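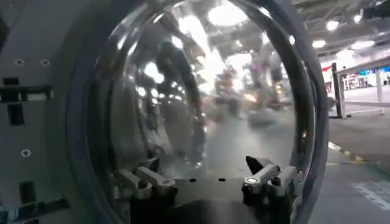 Why a Dryer Door Has a Bubble in It

The round window in the door of a front-loading dryer is usually not flat. On many machines it is a dome. One side bulges and the other side is hollow, like a bowl. This page explains what the dome does, how light behaves on it, and what the other parts of the dryer are for.

The shape of the dome

A dome is strong for its weight. When something pushes on a flat sheet, the sheet bends in the middle. When something pushes on a dome, the force spreads along the curve toward the rim. Wet jeans and towels are heavy, and they hit the door many times during one load.

On many dryers the dome also points into the drum. Clothes that roll forward meet a sloping surface and slide back toward the middle. A flat door would leave a corner where a sock could sit.

The dome as a mirror

Clear material lets most light through, but a shiny surface also sends some of it back. On a flat window, the reflection keeps its shape. On a bulging window, each small patch faces a slightly different direction, so each patch reflects a different part of the room. Ceiling lights turn into long streaks. A person standing nearby can become a small, bent blur.

Try this with a large metal spoon. Look at the back of it, which bulges. Your face is right side up and small. Now look at the hollow side from arm's length. Your face is upside down. A dryer window has both kinds of surface, and you can compare them when the machine is off and the door is open. Stay outside the drum and keep your fingers away from the hinge.

Parts of a dryer

Drum. The drum is a large metal cylinder lying on its side. It turns while the machine runs. Lutz Mühlbauer repairs laundry machines for a company called Wiegand, and he tested one for this page. Its drum made 54 turns in one minute.

Door ring. The thick ring holds the window in place. Most doors also have a soft seal, which keeps warm air from leaking out.

Hinge and latch. The hinge lets the door swing. The latch holds it shut. A switch near the latch stops the drum if the door is opened.

Labels. In a public laundry room the machines often have numbers, so that people can find their own load again. A label can also say what a machine does. The Chinese character 烘 means to dry with heat, and a dryer may have it printed near the door.

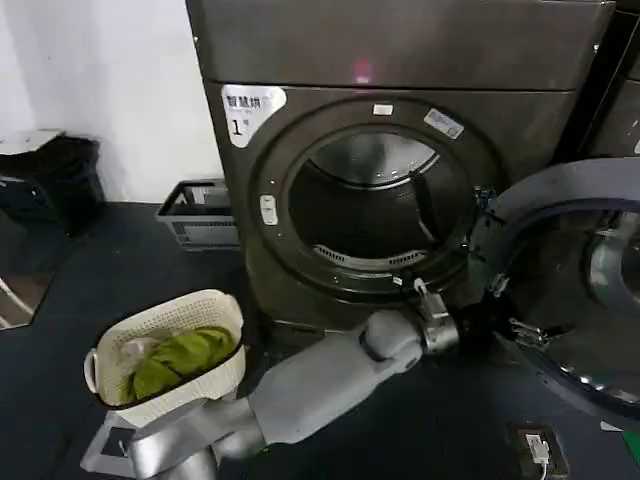
Lint filter. Lint is made of tiny fibers that rub off cloth. Air leaving the drum passes through small openings, and a screen catches the fibers. On many front-loading dryers the filter sits at the bottom of the door opening. It has to be cleaned after every load, as a full filter slows the air down.

Where the water goes

A dryer moves warm air through wet cloth. The water turns into vapor, and the air carries it away. Lutz weighed a wet bath towel at 8 in the morning, dried it, and weighed it again. The water that had left the towel weighed 355 grams – more than a can of soda holds in some countries, and less than in others.

Some dryers blow the damp air outdoors through a hose. Others cool it inside the machine, and the vapor turns back into liquid water, which runs into a tank or down a drain.

Words to know

Vapor: water in the form of a gas.
Cylinder: a shape like a can.
Convex: curved outward, like the back of a spoon.
Concave: curved inward, like the bowl of a spoon.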